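Vurkbridge Automation Forum > Events and Open Days
Thread: Clavadix open day, handling demonstration

Drudavus_Admin
Posted Sep 3, 2018
Members who attended the Clavadix open day are invited to record their observations in this thread. Please confine remarks to the demonstrations. Questions on registration should go to the events desk.

linkage70
I attended the session on small and flexible objects. In my view it was the most useful part of the visit, and I would ask that it be extended next February. 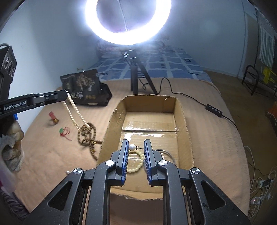

Hand-held gripper with blue pads at a cardboard box, bead bracelet between the fingers.

Haddad_Line11
I must respectfully disagree. Our members handle cartons and trays. Beads are of limited relevance to them, and the time would have been better given to palletizing.

linkage70
The objection is noted. However, a string of beads changes shape as it is moved, and so do the cable sets and bagged parts on our own lines.

tolerance_desk
I support the previous post in part. The subject is relevant, but no cycle times were provided. I request that Clavadix publish them before members draw conclusions.

Haddad_Line11
I would accept the session on that condition.

Drudavus_Admin
Both requests have been forwarded to Clavadix. This thread will remain open for further comments.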